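# Hand-held gripper demos: policy does well on a plain mat, falls apart on a wood table

**wastel_bench**
posted 20/05/2019

I'm trying to reproduce the grasping result from the Guerreiro write-up, the one where they collect demos with a hand-held gripper and train a policy from the wrist view only. No arm during collection, no outside camera.

My setup: 100 demos of picking up a small block, all recorded over a gray rubber mat. Trained with the default settings. Tested on the mat, it got 74 out of 100 picks, which is close enough to what they report that I was happy with it.

Then I moved to the wood table and ran the same test. It got so few that I stopped counting. The fingers close too early, usually well above the block, or they close beside it. The block is the same, the lights are the same, and I checked the calibration twice.

This is what the policy sees over the table before a block goes down.
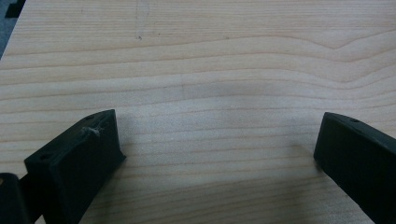
*Wrist view over the bare wood, fingers open.*

Things I have tried so far:

- brightness and contrast jitter in training (no change)
- random crops (slightly worse)
- lowering the approach speed (same misses, only slower)

My guess is that the grain is confusing it, but I don't know how to show that. Do I need to collect everything again on wood, or is there a smaller fix? I would like to end up with something I can write down as a result, so "it works now" is less useful to me than knowing why.

---

**lerkside_lab**

Before you collect anything, run it on the bare table with no block at all. Log the gripper width command at every step and do the same over the mat. If it's the grain, you should see the close command fire on an empty table and stay quiet on an empty mat. That takes an afternoon and it gives you a plot.

Second test: cover the table with plain paper and repeat your 100 picks. Keep the height and the block positions the same. If the number comes back up near 74, the surface pattern is the cause. If it doesn't, look at the table height. A mat has thickness, and a policy trained on one height can learn to close at a certain finger-to-surface distance. Early closing well above the block makes me suspect height at least as much as grain. Measure both.

On your frame, look at where the grain bends in that big wave toward the upper right. A curved line like that is a strong feature, and a plain mat has nothing like it. I'd save the policy's output with the board turned a quarter turn and see if the misses move with it. You also have a soft shadow across the middle of the board, between the fingers. Check if your mat frames have the same one.

For the fix, you probably don't need to start over. We had a similar problem at Ceststead and added 119 short demos spread over several surfaces — wood, cloth, printed paper, a cutting board. Mixed in with the old data, that did more than any image jitter. Keep one surface out of training completely so you have something fair to test on.

---

**tapeandglue**

Just use a mat. Why does it have to be wood?

Also there's a bit of fuzz on your left finger, near the top edge. Looks like it could be stringing from the print. I'd clean it off so it's the same in every run.

---

**mfold**

I agree with the paper test from lerkside_lab, but do it in mixed order. Don't do all the paper runs and then all the wood runs. Fingers loosen up over a long session and you'll end up measuring that. Shuffle the list of trials first and swap the surface each time, even though it's annoying.

And report the wood number even if it's bad. Go back and count it properly over the same number of tries. "So few that I stopped counting" can't go in a table, and the drop between surfaces is the part other people will want to compare against.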